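December
By the Clokitz Press Office

Clokitz Robots Learn Laundry Doors From Fewer Demonstrations

Clokitz today released results from Momorik, a training method for household robot arms. Using 100 demonstrations of door handling on front-loading washers, the method completed 223 test runs across 3 machine models. Training took 2 days.

Tests included a white washer with two round doors, one above the other, where the gripper has to work in the narrow strip between them.

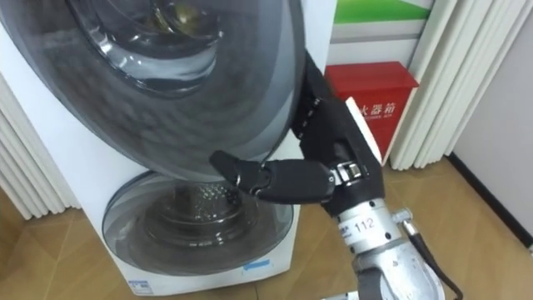
Availability

Research partner Bemora will host the code and test data.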